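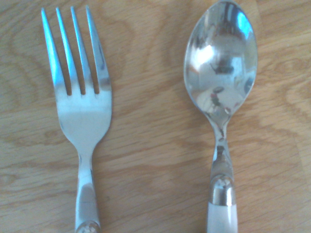

Mulwood Tableware Rental: Your Questions About Forks, Spoons and Everything Else in the Drawer

We get a lot of the same questions by phone, and we love to chat, but here are the answers all in one place in case you're reading this at midnight with a seating chart in your lap.

Is your flatware real metal?
Yes, all of it is stainless steel. We don't carry silver plate anymore. We did for 9 years, and Nabila El-Sayed, who started the shop, polished most of it herself, so you can imagine how she felt about letting it go (delighted!).

What patterns do you have?
Two at the moment. Lidell is the plain one, and it goes with just about any plate you own. Tellar is a little heavier in the hand and tends to get picked for sit-down dinners. You can mix them if you like, and plenty of people do, with Lidell for the meal and Tellar for dessert.

Can I rent only forks and spoons?
Of course. If you're serving pasta, rice dishes or a big soft casserole, your guests may never reach for a knife. Just leave that line blank on the order form.

How many should I order?
One of each per guest for every course, plus a few extras, because somebody always drops a fork in the grass. Our largest standard crate covers 125 guests. For anything bigger, please call and ask for Ildikó, and she'll work it out with you.

Which side does the fork go on?
Fork on the left of the plate, spoon on the right, outside the knife if you're using one. If you'd like dessert pieces on the table from the start, lay them above the plate with the spoon handle pointing right and the fork handle pointing left. And if your family has always done it some other way, please keep doing it that way!

Do I have to wash everything before I return it?
No, only rinse it. Scrape off the food, run everything under warm water and put it back in the crate. Please don't leave it soaking overnight, especially in salty water or anything with lemon or vinegar, which can leave little pits in the steel.

I have water spots. Did I ruin them?
Not at all. A soft cloth with a drop of white vinegar takes them right off, then rinse and dry. The same trick works on your own flatware at home.

What if I lose a piece?
It happens at nearly every party. The first 4 missing pieces are on us, and after that we charge the replacement price on your receipt. Do check the trash bags and the folded napkins first, though.

How early should I book for December?
As early as you can, please. Pickup is from the side door, and Ashraf will help you load the car.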